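Questions I get about the Kosside evenings

Updated Aug 13, 2011

What happens at one of these evenings?
We sit, we breathe for a bit, and then I ask a question and we each write for 28 minutes. After that there's tea, and whoever wants to can read something out loud. I started doing this in my own living room in Calloway when I was going through a rough patch with my work, and it grew from there!

Do I need to have meditated before?
Nope. I hadn't either, not properly, until Keisha Kowalczyk dragged me along to a weekend retreat (thank you, Keisha). If sitting still makes you itchy, walk slowly up and down the hallway. Plenty of people do.

Is this therapy?
No, and I want to be clear on that one. I'm not a therapist. If you're in a really dark place, please talk to your doctor or a counselor first, and come see us when you feel steadier.

What should I wear?
Anything soft. The room gets chilly in November, so bring a sweater or a blanket.

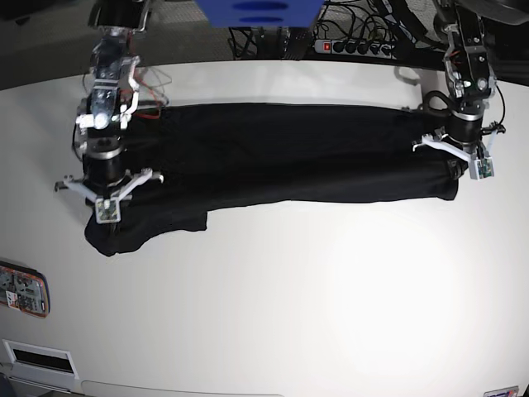
Something dark and plain is always fine.

I cried the whole time. Was that okay?
Yes. I've done it myself, in front of everybody, while supposedly leading. Tissues are on the windowsill.

What's the "letting be" practice you keep talking about?
You pick one feeling you've been arguing with all week and you stop arguing with it for the length of a few breaths. You don't have to like it. I do this in the car a lot – parked, please – and I still forget half the time.

How much does it cost?
$40 for a set of 4 evenings. If that's too much right now, email me and we'll work something out. I can't do refunds for single evenings you miss, but you can carry one over to the next set.

Where do I park?
Behind the Flekport building, 163 is our door. The buzzer sticks, so lean on it.

Can I bring my teenager?
Sixteen and up, if it's their idea and they're not being hauled in by a parent.

Who is Rochelle?
Rochelle Abernathy leads the evenings when I'm away. She's quieter than me (not hard) and her questions go deeper, I think. Some people come just for hers, and I try to be grown-up about it.

Do you have the writing questions in a book?
Not yet. I've got a stack of index cards and good intentions. The newest ones go out in the Bivis newsletter, so sign up for that if you'd like to try them at home.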